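Truson、共用キッチン向け金属製キャビネット「Unport」の受注を11月に開始　りんごなど常温の果物を保管

Trusonは水曜日、共用キッチンや休憩室での利用を想定した金属製キャビネット「Unport」の受注を11月に開始すると発表した。りんごや柑橘類など、常温で短期間保管する果物を置くための設備で、流通と設置作業はKereamaが担当する。先行導入先はTrolldale地区の共用キッチン7か所で、設置台数は計17台となる。

Unportは冷却機能を持たない。内部に照明を備えた区画に果物を置き、利用者が必要な分を取り出す。冷蔵庫の容量が不足しがちな共用キッチンで、冷蔵の必要がない品目を庫外に移すことを目的としている。Trusonによると、これまで同社が扱ってきた工具や文具用の収納設備を基に、食品を置く用途に合わせて区画の寸法、棚の前縁、照明の配置を見直した。

構成は標準型と薄型の2種類。標準型は作業台やテーブルの脇に据え置くもので、薄型は通路に面した壁際への設置を前提とする。外装色はいずれも灰色系で、塗装の仕様は両機種で共通とした。棚と前面の下部パネルは別部品になっており、パネルを外さずに棚だけを交換できる。価格は設置条件によって異なるため、Kereamaが現地調査の後に個別に見積もる。

設計上の変更点のうち、同社が最も時間をかけたのは棚の前縁である。初期の試作品では前縁を直角に折り曲げた鋼板のまま仕上げていたが、果物を手前に引き出す際に果皮が角に当たり、擦り傷が付く事例が続いた。量産仕様では前縁に丸みを持たせ、角が果皮に接触しない形状に改めた。丸みを付けたことで清掃時に布が引っ掛かる箇所も減り、拭き取りの手順を一つ省いたという。

製品設計を担当したÍvar Overgaard氏は、発表に合わせて公開した技術資料で次のように述べている。「りんごは収納物として見た場合、形がそろっていない。同じ品種でも肩の張り方や底のくぼみが違い、平らな棚の上で向きが定まらない。寸法図に円を描いて区画を決めると、実物を入れたときに指の入る余地がなくなる。今回は果物の外形に加えて、取り出すときの手の幅を先に決め、その後で区画の幅を決めた」

資料によれば、区画の幅は果物を横からつかむ動作と、下から支えて持ち上げる動作の両方を基準に設定された。上からつかむ動作は基準に含めていない。上段の棚板との間に余裕を設けると、その分だけ収納段数が減るためである。棚面には仕切りを固定せず、必要な場合に利用者側で薄い敷物や低い受け皿を置く運用とした。受け皿は付属品に含まれない。
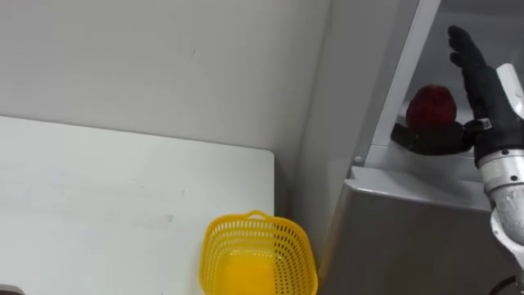
キャビネットの区画に置かれた赤いりんご。棚の前縁は丸みを帯びた形状。テーブルとキャビネットが接する角の近くに黄色いプラスチック製のかごがある。

区画内の照明は、果物の状態を目視で確認しやすくする目的で採用した。共用キッチンでは天井照明がキャビネットの上部で遮られ、奥に置いた果物の傷みが見落とされやすい。Unportでは内部の背面を淡い色とし、濃い色の果物との明度差を確保している。赤色の濃いりんごの場合、暗い背面では輪郭が判別しにくく、置き忘れの原因になっていたと資料は説明する。照明の点灯時間は施設側で設定でき、夜間に消灯する設定も可能となっている。

照明による温度上昇については、区画の内部に熱がこもらないよう、発熱する部品を食品の置き場から離して配置したとしている。ただし、直射日光が当たる窓際や加熱調理器の隣への設置は仕様の対象外とした。設置場所の選定にあたっては、Kereamaの担当者が調理器具との距離、床の水平、コンセントの位置を確認し、条件を満たさない場合は薄型への変更または設置位置の移動を提案する。

Trolldale地区での先行導入では、キャビネットの横にテーブルを接して置く配置を標準とした。搬入された果物をいったんテーブル上で選別し、傷のあるものを除いてから棚に移す手順を採るためである。選別用の容器には、水洗いができるプラスチック製のかごを推奨している。かごの色や形状の指定はなく、各施設が手持ちのものを使用してよい。段ボール箱をそのまま棚に入れる方法は、湿気を含んだ紙が塗装面に密着するおそれがあるとして認めていない。

利用手順は各施設共通で、次のとおり定められている。

搬入した果物は、かごに移してから表面の汚れと傷を確認する。
濡れている場合は水分を拭き取り、棚に置く。
果物同士は重ねず、一段に並べる。
切った果物、皮をむいた果物、包装を開けた加工品は置かない。
傷みを見つけた利用者は該当する果物を取り除き、接していた棚面を拭く。
搬入日の記載は、施設ごとの掲示または帳票に従う。

果物を重ねない規定は、収納量の面では不利に働く。Overgaard氏は技術資料の中で、段積みを認めれば同じ容積により多くの果物を置けるとした上で、下段の果物に傷みが生じた場合の発見が遅れる点を問題に挙げた。「収納量の要求は施設から何度も受けた。容積を優先した案も図面にはしたが、下の果物を確認するために上の果物を全部動かす必要があり、結果として誰も確認しなくなる。棚を一段増やすほうが管理しやすいと判断した」としている。

りんごの保管に関しては、ほかの果物との配置にも注意事項が設けられた。りんごは熟成を促すエチレンを放出するため、バナナやキウイフルーツなど影響を受けやすい果物とは区画を分ける。施設側で追熟を目的に同じ区画に置く場合は、その旨を掲示し、毎日状態を確認することを条件とする。Unportの区画は密閉構造を想定しておらず、区画を分けても影響を完全に遮断するものではないと、資料には注記されている。

柑橘類については、表面にかびが生じた場合に周囲へ広がりやすいことから、りんごより間隔を空けて置くよう求めている。いも類や玉ねぎなど、暗所での保管が適する野菜は対象品目に含めていない。照明を消して運用する場合でも同様の扱いとなる。問い合わせの多かったトマトは、完熟前のものに限って対象とし、完熟後は冷蔵庫に移す扱いとした。

清掃は、中性洗剤を薄めて含ませた布で棚面、前縁、側面の順に拭き、水拭きの後に乾拭きで仕上げる。研磨剤を含む洗剤と金属たわしは塗装を傷めるため使用できない。棚と縦枠の接合部には果汁や皮の小片がたまりやすく、細いブラシを用いた清掃を併せて行う。側面と壁の間にごみが入り込んだ場合は、利用者が本体を動かさず、Kereamaの点検時に対応する。

固定用のねじについても、点検の対象となっている。果物は一つずつの重量が小さいものの、搬入時には棚に短時間で荷重が加わり、かごを棚の縁に載せたまま作業する利用者もいる。棚の前縁にかごを載せる使い方は禁止事項に含まれ、かごは必ず隣のテーブルに置いて作業する。ねじの緩みや棚のがたつきを確認した場合、施設は該当区画の使用を止めて連絡する。

先行導入の試用期間は30日とし、その間に収集する項目は、廃棄した果物の個数、清掃の実施状況、区画ごとの使用頻度、利用者からの意見の4項目とする。廃棄の記録では、搬入時点で傷んでいたものと、棚に置いた後で傷んだものを分けて記入する。前者は仕入れや運搬の問題、後者は保管条件の問題として扱い、集計も別に行う。

試用期間の終了後、Trusonは棚の高さと照明の初期設定を見直す。高さについては、最下段の奥が立った姿勢から見えにくいとの指摘が試作段階で出ており、最下段を浅くする案と、最下段を果物以外の備品置き場に充てる案を比較する。どちらを採用しても外形寸法は変更せず、先行導入分には交換部品で対応する方針である。

部品の供給では、棚、前面下部パネル、照明部品を単品で注文できる。縦枠と側面は構造部材にあたるため単品での販売は行わず、損傷時はKereamaが引き取って修理する。塗装の小さな傷は施設側での補修を認めるが、食品が触れる棚面については補修塗料の使用を認めず、棚ごとの交換とした。

施設の改装に伴う移設は有償で、移設先の現地調査を改めて実施する。既設のテーブルと高さをそろえる要望については、脚部の調整範囲内で対応し、範囲を超える場合はテーブル側の調整を依頼する。テーブルとUnportの間に隙間が残る設置は可能だが、選別中の果物が落下するため、Kereamaは両者を接して置く配置を勧めている。

受注の窓口はKereamaで、申し込みには設置予定場所の平面図と、保管する主な品目の一覧が必要となる。Trolldale地区以外からの申し込みも受け付けるが、納入の順序は先行導入分の設置完了後となる。取扱説明書と清掃手順書は納入時に同梱し、棚の交換手順を記した別紙は部品の注文時に添付する。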